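Small rooms, low tables: notes for my slot at the Rosville evening

Running order: I'm on after Mohsin Rizvi and before the tea. 24 minutes if Mohsin keeps to time, which he won't, so be ready to drop the bit on rugs.

Opening

Hello everybody, I'm Leokadia Adamczyk, and I fit out rooms that other people have given up on. Back rooms, box rooms, the room behind the shop where the hoover lives. Thank you to Yamila Retamal for asking me back after last year, when I ran over by a mile and knocked a jug of squash into the projector bag. (Pause. Look at Yamila. She will be making a face.)

I want to talk tonight about plain working rooms, the sort with white walls and a hard floor and one decent table, where people sit down and do fiddly things with their hands. Sewing, sorting, mending, model trains, whatever it is. I love these rooms! I'd much rather be let loose in one of them than in somebody's posh lounge.

Ask for hands up: who works at a table that is also used for dinner? Expect most of the room. Say "me too".

1. Start with the ceiling

I know, I know, you came for tables. But go home tonight and look up. In an older building you can end up with all the pipes on show, and people spend a fortune boxing them in and lose a good bit of height doing it. Paint them the same white as the ceiling and leave them be. Your eye slides straight past. Aleksi Heinonen argued with me about this for most of February and then did it in his own hall, and he has had the cheek to tell people it was his idea.

Same with a ceiling air-con unit. White on white, keep the vent clear, don't hang bunting off it. I have had to take down bunting.

2. The table and the floor under it

My view, and you can shout at me in the questions, is that a dark table top is the best thing you can have for small work. Pale bits show up on it. Buttons, beads, pills if you're filling one of those weekly boxes, all of it. On a light top you're patting about like someone who has lost their glasses.

And then the floor. Wood-look laminate in mixed browns and greys is my favourite for a room like this, it sweeps in no time and it's kind to chair legs. It will scuff. Pale scuffs, mostly, and crumbs and fluff will sit on it looking at you until you get the broom. I'd still have it over carpet any day, I've crawled over enough carpet looking for a dropped needle.

Put the picture up now and let them look while I have a drink of water.
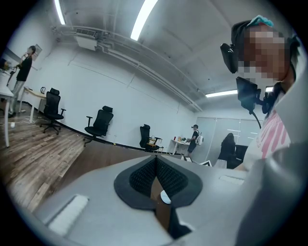

3. Cables

Point back at the thin black one along the bottom of the wall. That's the place for a cable if you can't hide it: right down where the wall meets the floor, following the edge round, well away from feet. A straight line across the middle of the room is quicker and it will have somebody over by the weekend.

If you want to fix it there, the little stick-on clips are fine on a painted wall. Wipe the wall first. I bought a bag of 16 from Fosar when I did the Orellana workroom and used every one of them on a single wall, so buy more than you think.

Tell the Ruth Llanos story if there's time (the lamp, the cat, the wedding cake). Leave out the name of the bakery.

4. Leaning in

This is really the heart of it for me. People doing close work lean, we all do, right over the thing with our noses nearly in it. So leave room for it! Don't shove the table into a corner with a shelf at head height. Pull it out, let somebody get at it from more than one side, and keep whatever's on the wall behind nice and flat.

Light, quickly: from the side you don't write with. A desk lamp does the job. I'm not going to sell you a fancy one.

5. What it costs

Show of hands again, guesses for the whole Orellana job. Let them go high.

Paint, floor, second-hand table, lamp, clips: 1232 pounds. The floor was 600 of that and worth every penny. The table came from Drolivetti's clearance barn with a wobble, and I cured the wobble with a folded bit of felt, and as far as I know the felt is still in there.

6. Rugs (drop if late)

Not under a work table. Chairs catch, bits vanish. By the door, lovely.

Questions

Likely ones: is white cold to live with (a bit, put some colour in the chairs), can you paint over old laminate (you can, I wouldn't), where did I get my boots.

If someone asks about underfloor heating, pass it to Aleksi, he'll be by the urn.

Remind them the sign-up sheet for the 24/12/2024 open morning is on the side table, mince pies included, and could whoever borrowed my good tape measure please put it back in my bag.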